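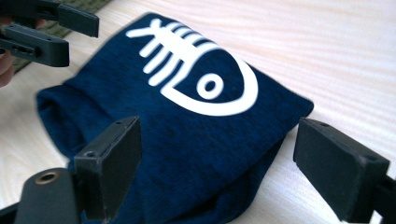
Navy blue with a fish skeleton, folded and on the table.

So I finally got to see Treketti, the animated movie my kids have been humming songs from since July! The studio invited 50 of us bloggers to an early showing in Mukholm, and I drove the 124 miles with a bag of pretzels and the soundtrack on repeat. 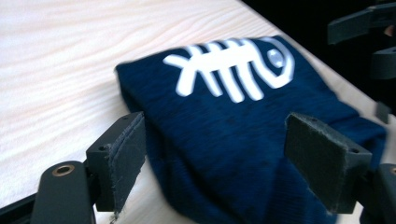
The fish print again, on that soft heathered blue.

The story follows a grumpy ferry captain and the otter who moves into his engine room, and I will admit I cried twice (the lighthouse part, you'll know it when you get there). My favorite song is still "Grunlow Harbor," though my youngest votes for the one with the spoons.

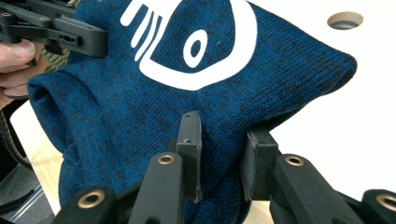 Up close with the knit and the white print.

It's a gentle movie, a bit slow in the middle, and I'd happily take a five-year-old. We're going again as a family next month, and I've promised everyone the big popcorn.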